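Studero Blocks: data card

Version 2

Summary

Studero Blocks is a set of records of small painted wooden blocks being pushed across a flat maple board. The blocks come in red, yellow, green and blue. The card covers the blocks, the board and table, how a session is set up, and what the files contain. It was written by Nikola Grabowska and revised in August by Tegan Tuhiwai after the second round of sessions at Mendport.

Contents

The set holds 3000 episodes in 31 folders. One folder is one session. Each episode starts with the blocks placed by hand and ends when the instruction has been carried out or the time limit is reached. Unfinished episodes are kept and marked "open" in the results column.

Instructions are short written sentences in everyday English. Typical ones:

push the blue blocks together
move the yellow block away from the green one
make a line along the near edge
put all the blocks on the left side

Ya-wen Kao wrote the first batch. Later ones were written by the people running the session, so spelling and word choice vary. We corrected typing errors only where they changed the meaning. "Near edge" always means the edge closest to the main camera.

The blocks

The blocks are wood with a matte painted finish, and the surface has a slight texture. They were painted at Gelton in one batch. Paint wears first at the corners. A chipped block stays in use until bare wood shows on the top face, and then it is swapped for a spare of the same shape and color. Swaps are listed in spares.txt by folder.

Two spares from the Tam delivery are a slightly darker green than the others. They appear in folders 6 and later. Anyone sorting by color should check the green range before setting a threshold.

The board and table

The board is light maple made from strips joined side by side. The seams are faint but can be seen in most lighting. It lies flat on a blue perforated tabletop and is bolted down through the holes. Wai-kit Lo sanded it once, between folders 12 and 13, and the wood looks paler after that. No oil or varnish was put on at any point.

Dust builds up on the wood and changes how easily the blocks slide. The board is wiped with a dry cloth before every session. Damp cloths were tried early on and dropped when the grain began to lift.

Starting layouts

Three kinds of layout are used: scattered, grouped and lined up. For a grouped start, the blocks are placed close together on one part of the board. They may touch but must not be stacked. The layout is recorded in the layout column of episodes.csv.

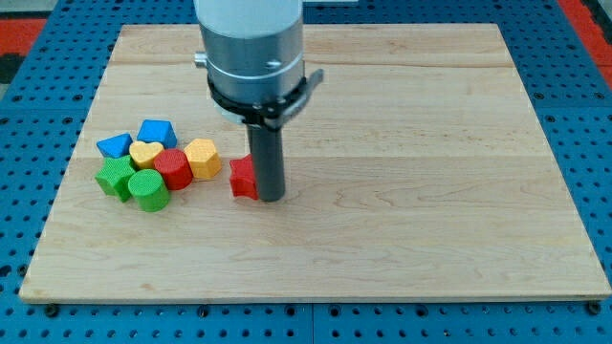 Figure 1. Blocks grouped on the left part of the maple board.

Files

episodes.csv: episode number, folder, instruction, layout, result
spares.txt: block swaps by folder
notes.txt: remarks made during the session
frames/: still images, one subfolder per episode

Known problems

Folder 9 has no notes.txt. The afternoon episodes in folder 17 have a bright patch from a window on the far half of the board. In a few episodes a block goes over the edge onto the blue table; these are marked "off board" and should be left out if you only need positions on the wood. Around 31 instructions name a color without saying which block of that color is meant. They were left as written.

Contact

Questions about the files go to Man-lok Siu. Questions about the blocks or the paint go to Wai-kit Lo. Please give the folder and episode number when reporting an error.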